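3. Workshop build and soft-fruit task

The hand-held grippers were put together in the shared workshop at Condum over 11 evenings, mostly by Gearóid Corrigan, from printed parts and whatever was in the drawers. Jaw design went through 3 versions. The first cracked at the hinge, the second pinched too hard. Final version is the one used for everything below (Fig. 2). Task is short: strawberries, one plate, one bottle of water on the same table. Fruit was picked as the test object for being soft and uneven — bad grips show up quick.
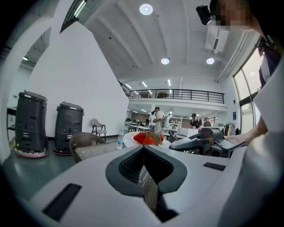
Can a gripper like this be built without a machine shop? With a desktop printer, a soldering iron and some patience, most people could finish a pair in a couple of weekends.

Figure 2. Strawberries on a plate, approached with a dark gray hand-held gripper.

Each session ran 20 minutes, then a break. Wrist strain was the main complaint, esp. for Treasa Rafferty who did teh longer ones. Pose of each gripper comes from the marker cube mounted on it, patterns on several faces so a turn of the wrist doesnt lose it. We kept the glass table top even though it throws reflections from the lights — swapping tables would of meant redoing the calibration. Two-handed runs used a cube on each side.

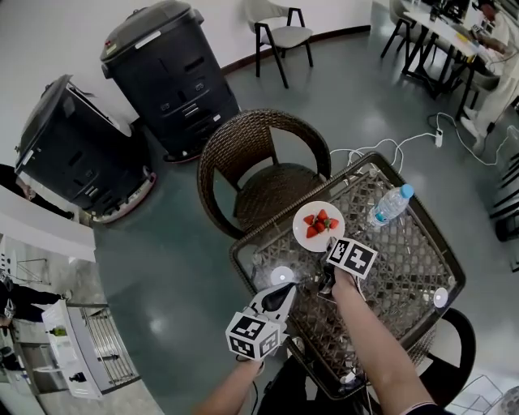 3.1 Problems and fixes

Cable on the left unit snagged twice in early runs. Taped down, fine after. Pads peel; regluing takes 29 minutes incl. cure time. Grip force is still not logged, planned for July.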